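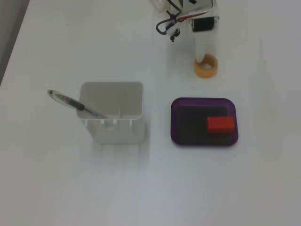
Page last changed: Wed 26 August

The case against the matching box

Every spring my sister-in-law sends me a link to a film in which a calm person tips a kitchen drawer into a row of identical tubs. Batteries in one, string in another, takeaway menus in a third. The film lasts four minutes and the drawer looks lovely at the end of it. I have never seen the same drawer filmed again in October, and I would pay to.

I should say where I stand. I own a fair number of plain white tubs. I bought them in the Vavis shop in Lekville over two winters, and the receipts (I kept them, in a tub) come to 737 kroner. For that money I could have bought a second-hand chest of drawers and had change for lunch. What I got was a cupboard that now holds my old mess in smaller portions.

The claim made by people who sell storage is that untidy homes are short of places to put things. It is a handy claim if you sell places to put things. My own flat was never short of them. It was short of decisions. I had 73 pens because I had never thrown one away, and a tub for pens meant I could go on not throwing them away with a clear conscience. Half didn't write. They had simply been promoted.

Hazem Helmy, who taught evening classes in household budgeting when I lived near the harbour, used to make us write down the last thing we had thrown out before the last thing we had bought. Most of us could manage the second list and got stuck on the first. He was rude about labels too. A label, he said, is a letter to somebody who already lives in your house. I thought that was unfair at the time, and then I went home and found I had labelled the sugar.

The defence I hear most often is that matching containers are restful to look at. Perhaps they are. I have read the Kvaran catalogue, all 670 pages of it, and I did feel rested, in the way one does after looking at pictures of hotels. But there is hardly a phone charger in the whole thing. There are no school letters, no single gloves, no half-used tins of paint that might still be good. A shelf with so little on it would be restful in any colour, and an old shoebox would do as well.

I will grant the other side something. Some people do need the tubs. If you share a kitchen with four adults, or your hands are bad and the tins at the back are out of reach, a box you can pull forward is a real help. A workshop needs its screws sorted. My neighbour runs a small sewing business from her spare room and could not work without her trays – she bought them after she knew what was going in them, though, and she bought few. The rest of us buy the tray and then go looking for something to justify it.

What bothers me more is the second wave. Utance, the subscription people, will now send you a new set of inserts each season, on the grounds that your needs change. Mine don't. I need somewhere for the scissors, and it is the same place it was in my mother's house – a hook on the side of the cupboard, where everyone can see when they're gone.

So this year I've stopped buying. I have emptied 2 of the tubs and given them to the school down the road, and the pens that don't write are in the bin. The cupboard looks worse than it did. I can find the torch in it.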